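Questions we get most often about the Fallport food shelf are answered on this page. If yours is missing, ask at the desk on Monday or leave a note in the box by the door.

## Who can use the shelf?

Anyone who lives or works in Fallport. You don't need to show income papers. We ask for a first name and the number of people you are feeding, and that goes on a sheet that is shredded at the end of the month.

## When is it open?

Monday from 9 a.m. to noon, and again from 4 to 6 p.m. In May the afternoon hours move to the side entrance while the front steps are being repaired. The side door has a ramp.

## What can I donate?

Sealed, labeled food that keeps at room temperature. Rice, dried noodles, canned fish, beans, cooking oil, tea, baby cereal and pet food all go quickly. So do spices, soup bases and seasoning packets, which people often forget. A bag of rice and a packet of good seasoning make a dinner.

Labels in any language are fine. Ridwan Khoo and Dewanti Pangaribuan read several between them and will add an English sticker with the contents and allergens. Hot pot seasoning and curry paste go on the second rack, next to the stock cubes.

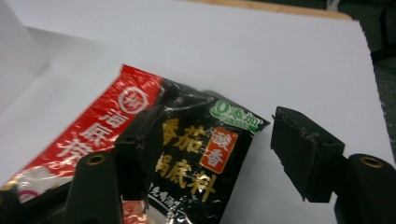 ## What can't you take?

- Home-canned or home-cooked food
- Anything opened, even if it has been taped shut
- Dented cans where the dent is on the seam
- Alcohol
- Vitamins and medicine
- Fresh meat or fish

Frozen food can go to the Drovis kitchen on the next block. They have two chest freezers and we have none.

## Do you accept food past its date?

It depends on the date. "Best by" is about quality, and we take dry goods up to three months past it. We don't take anything past a "use by" date. Baby formula has to be in date, no exceptions.

## How much can I take home?

One bag per household per visit, plus a second bag for households of five or more. Snacks and instant meals are limited to four packages per bag. Bread has no limit after 5:30 p.m.

## How are the snacks sorted?

Chips, crackers and other bagged snacks are kept in their own containers, apart from cans and jars that could crush them. Spicy snacks are kept apart from the plain ones, after several parents asked. Packages with nuts get a yellow sticker.

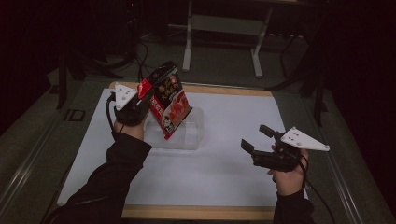

**Page kept by: Fallport Food Shelf, Sorting and Intake Team**

For corrections to this page, write to Loukia Nikolaidis at the desk. Opening hours and the donation list are checked at the start of each month.

## How much food goes through in a year?

Last year we gave out 2,466 bags to 561 households. Canned goods were the largest group by weight.

## Can I sign up to help?

Yes. Sorting shifts run two hours and the minimum age is 14. Anyone under 16 needs an adult on the same shift. Aiman Wattimena keeps the sign-up list and will call you back within the week. Wear closed shoes.

## Can my workplace run a food drive?

Yes. We lend out collection bins, two per workplace, and Rizal Sinaga picks them up with the van. Please don't fill a bin with cans above the line, because it can't be lifted safely.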